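Chapter and Verse Forum > Text and Translation > Mark's longer ending: bracket it, footnote it or bin it?

kederhill
21st April
Our study group has reached the end of Mark and come to a halt. Half of us have Bibles with a line across the page after 16:8 and a note saying the earliest manuscripts stop there. The other half have Bibles that sail on to verse 20 without a blush. One man has an old Authorised Version and regards the rest of us as having been sold damaged goods.

I'm supposed to lead the next session. What do people do with these twelve verses? Read them aloud? Read them in a lower voice?

Wako
Posts: 2,938
They aren't Mark's. The vocabulary is off, the join at verse 9 is clumsy (Mary Magdalene gets introduced as though we hadn't met her eight verses earlier), and Sinaiticus and Vaticanus both finish at verse 8. Teach 16:8 as the ending and mention the rest as an early summary of what other Christians were saying about Easter.

gurkine_lane
I knew Wako would be first in with the scissors.

Two manuscripts, however old and handsome, are two manuscripts. The great majority of Greek copies have the verses, and Irenaeus quotes verse 19 as Mark's in the second century, well before either of your favourites was copied. Somebody had a Mark with that ending in front of him. You can't wave that off with "the vocabulary is off". My vocabulary is off when I write to the council.

Wako
Irenaeus shows the ending is early. I said it was early. Early and by Mark are different claims, and most copies being late is precisely what you'd expect if a popular ending spread. Count the copies if you like, but they're mostly cousins.

As for style, I'm talking about a whole cluster of words and turns that Mark doesn't use anywhere else, in twelve verses. Your letters to the council presumably still sound like you.

gurkine_lane
So the council tells me.

oldmarginalia
Posts: 273
May I put in a word for the scribes, who always get the blame in these threads? Picture the poor man. He has copied sixteen chapters, his hand hurts, and the last line is "for they were afraid". He turns the leaf over. Nothing. He checks the floor. He knows perfectly well how the story goes on, he hears it read every year, and there is half a column going spare.
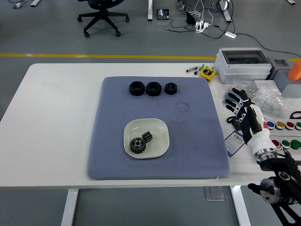 I don't call that forgery. I call it tidying up, and I've done worse to parish minutes. But some copyists were scrupulous about it. There are manuscripts that carry the longer ending with a note beside it saying that older copies lack it. That's a footnote, done by hand, centuries before the modern committees got accused of inventing doubt.

kederhill
That's useful, thank you. I hadn't realised the notes went back that far. It may calm the Authorised Version down, though I wouldn't put money on it.

Does anyone hold that the real ending was lost?

Urell
I do, more or less. Ending a book on "gar" is possible in Greek but very odd, and Mark has the young man promise that they will see Jesus in Galilee. An author who sets that up probably wrote it. The end of a roll or the last leaf of a codex is the bit that gets torn. I can't prove it and I've been told off for it on this board before.

Wako
You're about to be told off again. A missing leaf nobody has seen can say anything you want it to. Verse 8 is abrupt, but so is the rest of Mark. He opens without a manger and gets to the Jordan before you've sat down.

Urell
Opening abruptly and stopping in the middle of a breath are different things. And your reading makes Mark a very modern sort of novelist.

gurkine_lane
For once I'm with Urell against Wako, though for the wrong reasons from Urell's point of view.

kederhill, practical answer. Read all of it. The church has read it for most of its life, whoever held the pen. If verse 18 comes up, discourage the snakes.

oldmarginalia
Don't forget the shorter ending while you're at it. A few witnesses have that one as well, and some give you both, one after the other, like a hymn with two last verses. I'd print all three possibilities on a sheet and let the group argue. Allow 5 minutes more than you planned. Better, allow until May.

kederhill
Sheet is being typed. I've put verse 8 in the middle of the page with plenty of white underneath, and already someone has asked me if the printer ran out.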